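Open Day at Undeck, Kirkolbridge

The leaflet said doors at ten, and at ten the doors were shut, with a line of people outside them being polite about it. Kirkolbridge in September is not a bad place to stand in line. There is a bakery across the road that understands its position in life and charges accordingly. By the time somebody found the key I had eaten a cheese roll and bought a second one for the train.

Undeck was a sailcloth works until the sailcloth business noticed that most boats had engines. It is now four floors of people making things in rooms with high windows, and once a year they let the rest of us in to touch what we've been asked not to touch. Entry is free. Parking is 9 dollars, collected by a teenager with a bucket and no change.

I had come for the organ builders. Hedvika and Svatopluk Vávra have the whole back half of the ground floor, and they need it, as a church organ in pieces takes up more room than the church did. They were partway through one built by a man named Treloar for a chapel up the valley. It has 153 pipes in the rank they had laid out for us, the longest the size of a drainpipe and the shortest about right for stirring coffee. Svatopluk handed that one around. Everyone blew into it. It sounded like a kettle with opinions, and after the sixth or seventh child it had to be taken off for a wipe.

Hedvika does the voicing, the part where a metal tube is persuaded to become a note. She works with a small knife and very little conversation. A tiny nick at the mouth of the pipe, a puff of air from the bench, a frown, another nick. I asked how she knew when to stop. "When it is finished," she said, and I wrote that down as if it were information. Later she relented and played me two pipes side by side, one voiced and one not. The unvoiced one spat a little before it spoke. Once you've heard the spit you can't stop hearing it, and I expect this has ruined several weddings for me in advance.

Also on the ground floor: the bellows, re-leathered in sheepskin and smelling strongly of the glue, which is made from hide and kept warm in a pot that has apparently been going since before the Vávras moved in. Don't stand near it on a cheese roll.

The tour of the upper floors was led by Graham Wainwright, who was wearing a lanyard and had a great deal to say about the staircase. It is cast iron. It came up the river in sections. There are 42 steps to the second floor and he paused on a surprising number of them. We learned the price of the original roof slates, the price of the replacement roof slates, and his view of the difference.

At the top he let us loose for twenty minutes, with a warning about the goods hoist.

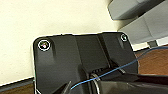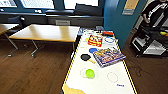

Upstairs at Undeck. The long white table is in the second picture.

I used most of my twenty minutes on Dilruba Patwary, a bookbinder, whose room is at the quiet end and who was selling misprinted notebooks by weight. She had put out a sewing frame for visitors to try. I sewed one section of eight pages to another section of eight pages, and she turned it over and said it would certainly hold still. The trick is to pull the thread in the direction of the spine. I had been pulling it toward the ceiling, like a man starting a lawn mower. She undid my work while I chose a notebook, quickly and without comment, and I thought that was kind.

Lunch was in the old canteen. The choice was soup or Trultberg, and I assumed Trultberg was a place until it arrived. It's a potato cake with caraway in it, heavy enough to keep a tent down in wind, and the recipe is said to date from the works. I had two. The soup people looked smug until about three o'clock, when they were hungry and I still was not.

The afternoon ended back with the Vávras, where Shirley Hollis, organist at the chapel that is waiting for all this, had come to try the keyboard. Only one rank was connected to wind, so what we got was a hymn with most of the hymn missing. She played it straight through anyway. There were 106 folding chairs set out, I'm told, and around half the people on them knew the tune and hummed the gaps. One pipe stuck open on the last chord and went on for a good while after she had lifted her hands — Svatopluk walked down the row, leaned over and flicked it with a fingernail.

The organ goes back up the valley in the spring if the chapel floor is ready for it. Opinions at the tea table on the floor were mixed.

If you go next year: take the early train, bring exact money for the bucket, and do the organ workshop before the staircase. The 4:20 home was late. I had the second cheese roll after all, somewhere past the viaduct, with my misprinted notebook on my knee. The pages are numbered backward.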